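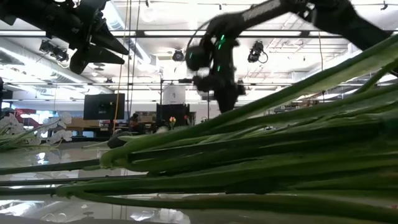
Ornard supplies cut stems and assembled arrangements to offices, hotels and funeral homes in the Stonville area. The company was registered by Safta Manole, who still sets the grading rules and signs off on every change to them. Work is organized by stem type, and thick, smooth green stems are laid flat on the tabletop in parallel, with the cut ends together on one side, before anything else is done to them. Kept this way, a bundle can be checked for length along one line. Overlapping layers are acceptable at this stage. White flowers with broad petals are held at the end of the table and handled last.

Facilities
The workroom is at the rear of the Stonville building and covers 3,081 square feet, including the cold room. Tables have a light, polished surface. It shows sap and leaf debris clearly and is wiped down between orders. The cold room was rebuilt in December, when the old door seals were replaced and a second drain was added. Deliveries enter by the side door on the Brundby Street side. The front counter is for collection only.

Stem preparation
Incoming stems are unwrapped, sorted by thickness and recut at an angle. Lower leaves are removed to the expected water line. Stems that are bent, split or soft at the base are rejected and recorded against the supplier. After recutting, stems stand in clean water for at least 10 hours before they are used in an arrangement. Short stems are set aside for table pieces.

Arrangements
Standing orders are built to a written sheet listing stem type, finished height, container and placement. Sheets are numbered, and there are currently 691 on file, including the discontinued ones. A customer may change a sheet with two working days' notice. Substitutions are made within the same color and height class and are noted on the delivery slip.

Accounts
Ornard serves 67 standing accounts. The Říha line, a range of low white and green pieces for reception desks, makes up the largest share of weekly orders. Event work is quoted separately and requires a site visit if hanging or wall-mounted pieces are involved.

Containers remain the property of Ornard unless purchased and are collected at the next delivery.

Page last revised Friday, May 5, 2006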